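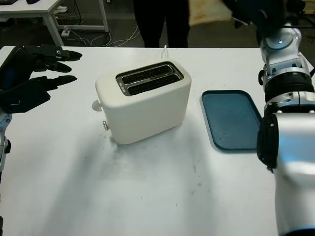
Tostadora de dos ranuras con palanca y mando en el lado corto.

Pan tostado

13 de diciembre de 2023
Redacción de la Enciclopedia Doméstica Trolledell

El pan tostado es pan, por lo general cortado en rebanadas, cuya superficie se ha dorado por exposición al calor seco. Se consume sobre todo en el desayuno y la merienda, aunque forma parte también de numerosos platos salados. En España se le llama tostada cuando se sirve en rebanada, y en algunas regiones el término designa además medio panecillo abierto y pasado por la plancha.

Transformación del pan

El cambio de color y de aroma se debe principalmente a la reacción de Maillard, que se produce entre los azúcares y los aminoácidos presentes en la miga. Mientras la superficie conserva bastante humedad, su temperatura apenas supera la de ebullición del agua y el pan no se dora. Una vez seca la capa exterior, la temperatura sube con rapidez y aparecen los tonos pardos. Si el calentamiento continúa, el almidón se carboniza y el sabor se vuelve amargo.

El pan del día anterior se tuesta antes que el recién horneado por su menor contenido de agua. Los panes con azúcar, leche o miel en la masa se oscurecen con facilidad y requieren menos tiempo. En los de masa densa, como los de centeno, el interior permanece húmedo aunque la corteza haya tomado color.

Durante el tostado se forma también acrilamida, compuesto que aumenta con el grado de oscurecimiento. Las autoridades alimentarias europeas aconsejan tostar el pan hasta un color dorado y evitar las zonas quemadas.

Historia

La costumbre de tostar el pan es muy antigua y servía para aprovechar piezas endurecidas. El verbo procede del latín tostare, derivado de torrere, «secar» o «quemar». Durante siglos se hizo directamente sobre las brasas, con horquillas de mango largo o con parrillas de hierro colocadas ante el hogar.

Los primeros aparatos eléctricos se comercializaron a comienzos del siglo XX, tras la aparición de las aleaciones de níquel y cromo, capaces de soportar muchos ciclos de calentamiento al aire. Los modelos iniciales doraban una sola cara y había que girar la rebanada a mano. La expulsión automática llegó al uso doméstico en la década de 1920, y la venta de pan cortado de fábrica contribuyó a extenderla.

Métodos

Tostadora vertical. Calienta las dos caras a la vez mediante resistencias situadas a ambos lados de cada ranura. Es el método más rápido para rebanadas de grosor regular.

Plancha o sartén. Dora una cara cada vez y admite grasa, normalmente aceite o mantequilla. Es habitual en bares y cafeterías.

Horno y grill. Permiten preparar cantidades grandes, con un resultado más seco en el caso del horno.

Brasa. Aporta aroma ahumado. Se emplea con panes de hogaza cortados gruesos.

Consumo

En Andalucía se acompaña de aceite de oliva, tomate rallado, jamón o manteca colorada. En Cataluña, el pan con tomate se prepara a menudo sobre rebanada tostada y frotada. En Italia la bruschetta lleva ajo y aceite, y en el Reino Unido son corrientes la mantequilla, la mermelada de naranja amarga y las judías en salsa de tomate. El pan tostado y molido se usa como espesante en sopas y majados, y en dados acompaña cremas y ensaladas.

Conviene no confundirlo con el biscote, pan industrial que se cuece en molde, se corta y se seca en un segundo horneado, ni con la torrija, que se empapa en leche o vino y se fríe.

Artículos relacionados
Biscote
Bruschetta
Miga y corteza
Pan de centeno
Reacción de Maillard
Torrija

Contacto | © 2023 Trolledell | Volver arriba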